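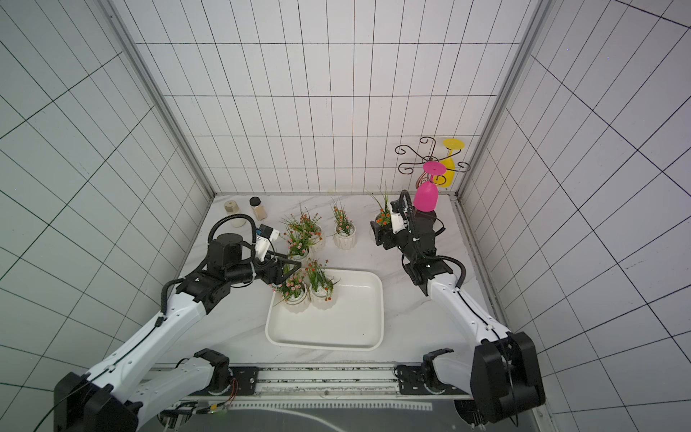
Several residents of the Cisneros district have told the local library that the old two-week loan was too short for a long novel, and one wrote in a comment card that she had returned three books unfinished last winter. The Cisneros Public Library has now changed its lending rules in response to remarks of this kind.

Beginning in September, most printed books may be kept for 45 days. The former limit was 14 days with one renewal. Recordings, magazines and items from the local history shelf are not affected and will continue to be lent under the present terms.

The library stated that the change follows a survey conducted at its main building and at the Plekik branch. A total of 564 cardholders returned the form. Loan length was the subject raised most often, followed by evening hours and the condition of the parking lot at Plekik.

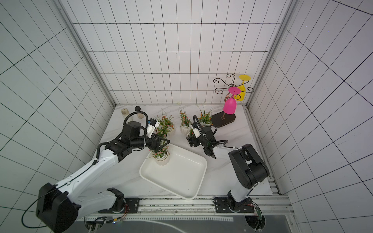
Will books that are already checked out be covered by the new rule? Any book on loan when the rule takes effect will be given the longer period automatically, counted from the original checkout date, and the new due date will be shown in the borrower's online account.

Titles with a waiting list are treated separately. When more than 17 requests are pending for the same title, the loan period for each copy returns to 14 days until the list is shorter. Borrowers will be told of the shorter period at the desk before they take the book home.

Overdue charges remain as they are. Notices will be sent by email two days before the due date, and cardholders without an email address may ask for a printed notice by mail.

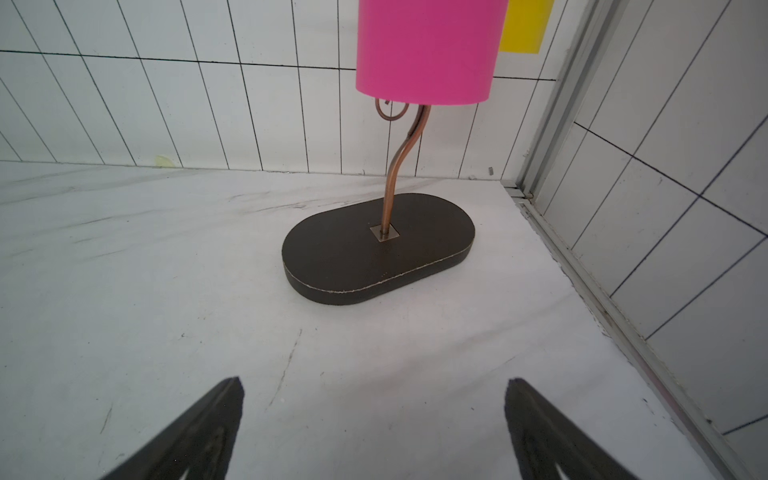
The Plekik branch will also move its closing time from 5 p.m. to 7 p.m. on a trial basis. The library will review use of the additional hours at the end of the winter schedule and will announce then whether they are to be kept. Holds may be picked up at either building until closing time.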